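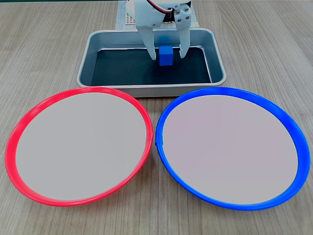
Blue cube in the metal tray, Trenley table.

Minutes, tabletop group, 28 August 2023

Present: Deisy, Svend, Aníbal, Crisóforo and me (Wycliffe, taking notes again!).

We started with the dishes. I like the metal tray a lot — the dark floor makes the blue cube so easy to spot — and we all agreed it stays. Svend wants the Ospina order capped at 100 cubes, and that passed.

Then on to the bowls, one with a red rim and one with a blue rim. Crisóforo moved that blue cubes belong in the blue one, and I seconded.

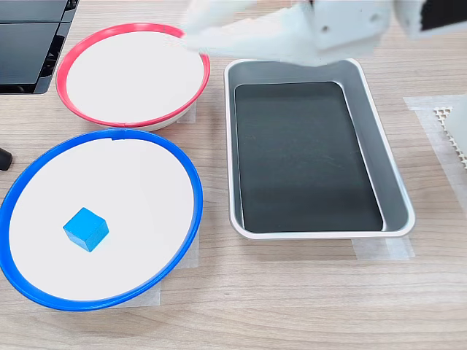

Deisy objected that matching colors makes the sorting too easy, and she'd like mixed rules tried first. Vote held over. Aníbal will call Zarkance about more bowls.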